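Chapter 4
Choosing a Gripper: Fair Tests for Fingers and Wrists

Before you start: you should be happy with joint angles and frames from Chapter 3. Have your simulator installed and the kitchen world loaded.

Pick up a mug, a key and a slice of bread, one after the other. Your hand changed shape three times and you gave it no thought at all. A robot with two flat fingers has to manage all three jobs with one movement, open and close, and the wonderful thing is how far that one movement can take it! Much of this chapter is about finding out exactly how far, and about comparing one gripper with another in a way that your classmates would accept as fair.

We shall work with two grippers throughout. The Birix has slim parallel fingers and a short stroke. The Wamell opens wider but carries more bulk around the palm, and that matters a good deal when you are working close to a door. Both are driven by the same Jistard controller, so any difference you measure should come from the gripper itself.
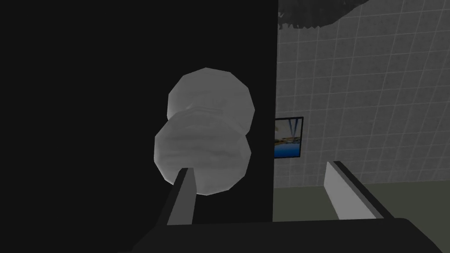 Wyn Kneath, who wrote the test set we use, ran 3,384 simulated attempts on cupboards and drawers with the Wamell, and 2,602 of them ended in a firm hold. That sounds splendid until you ask what happened in the rest. Did the fingers close too early? Was the wrist turned a few degrees off? Did the palm bump the door first? A single success rate hides all of this, and sorting the failures is (I promise) the most enjoyable part of the job.

You will meet the Morris score in Section 4.2. It gives each attempt up to 12 points, shared between approach, contact and hold, so that a near miss counts for more than a wild one.

By the end of the chapter you should be able to:
set up the same task for two different grippers
choose starting poses without favouring either one
record approach, contact and hold separately
say how sure you are of the result

Key words: stroke, palm clearance, approach angle, contact, slip

4.1 What does "better" mean?

Suppose the Birix wins on drawers and the Wamell wins on doors. Write down which you would buy for a small kitchen, and keep your answer. We shall come back to it in Section 4.3, once you have some results of your own.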